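Why Do Floors Feel Cold?
A Learning Page for Young Readers from the Varum Children's Science Center

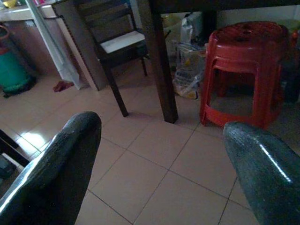 Many people notice that a tile floor feels colder than a rug, even when both are in the same room. Young visitors to the Center often ask why this happens. The answer has to do with the way heat moves.

Heat always travels from a warmer thing to a cooler thing. The inside of your body is warm, and the skin on your feet is usually warmer than the floor. When you stand with bare feet, heat leaves your skin and passes into whatever is under you.

Some materials carry heat away quickly. These are called conductors. Metal is a very good conductor. Stone and ceramic tile are not as good as metal, but they carry heat much faster than wool or cork does. Materials that carry heat slowly are called insulators. A thick rug is a good insulator, in part because it holds many tiny pockets of air.

A rug and a tile that have been in the same room all night are normally at the same temperature. Your skin does not measure the temperature of the floor directly. It senses how fast it is losing heat.

Try It at Home

Ask an adult to help you find a metal spoon, a wooden spoon and a folded towel. Leave them together on a table for 31 minutes, away from sunlight and heaters. Touch each one with the back of your hand. Which feels coldest? Write down your answer, and then ask someone else to try.

Words to Know

Conductor: a material that lets heat pass through it easily.
Insulator: a material that slows heat down.
Temperature: a measure of how hot or cold something is.

Text by Hadiza Sani. Reviewed by Nicanor Urrutia, Office of School Programs.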